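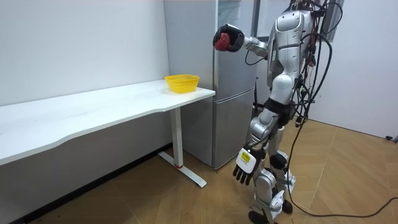 Photo: Purificación Valcárcel / Kondimitz

Barroso whole-body controller: gallery

Barroso is the control and planning software we write at Kondimitz for humanoid robots. It takes a task, splits it into steps, and works out joint targets for the legs, waist, arms and fingers together. The photo at the top of this page goes with the pick and place pages of the manual. The notes are by Nicanor Garrido, who looks after the arm planner, and Jörg Fuchs, who wrote most of the balance code.

The small red item is held in the right hand, with the arm out at shoulder height and the yellow basket near the end of the desk. In planner terms this pose falls under "carry": the fingers are closed, and the next target is a point in free space. Click the photo for the large version.

What the planner is given
A task file names an object, a container and a surface. For desk work the surface is stored as a flat box with a margin on every side, and the arm may not enter that margin except on a straight line down to the object. The margin is set per site. A white desk against a white wall gives the depth filter very little to work with, so we fit the desk edge from the colour camera and the depth points together.

Grasping
Small, bumpy objects are harder than smooth ones. The grasp module, Jemar, scores 123 hand poses for each object and drops any that would bring the knuckles too close to the surface. The remaining poses go to the arm planner in order of score. If the first 19 cannot be reached, the planner asks for a step to the side and starts again.

Finger force is capped in software. The cap is a single number in the task file, and Godfrey Nzioka has asked that people stop editing it by hand during a run. Use the slider in Cletard, our operator screen, which writes the change to the log.

Balance with one arm out
Holding an arm forward moves the centre of mass towards the toes. Barroso makes up for this with the hips and knees first and only then with the other arm. In the photo the knees are slightly bent and the left arm hangs straight down. The free arm is left out of the balance task by default – it can be added with one line in the settings, but it swings more than most people like near furniture.

Cables
The cables on the back are not part of the collision model. We tried a rope model in an older release and it slowed planning too much. The current version limits how far the waist may turn in either direction, and the limit is reset at the start of each task. Keep the floor cable on the side away from the planned steps.

Replay and logs
Each run is saved as one file with joint states, planner calls and camera stamps. The public set now holds over 646 runs. Cletard can replay any of them at normal speed or at a fifth of it, and Yavuz Sezer added a view in August that shows rejected grasps in grey. Files from before that release open without the grey layer.

More pictures will be added with the next release of the manual. Large copies for print can be requested from Purificación Valcárcel through the contact page – please give the page title in your message.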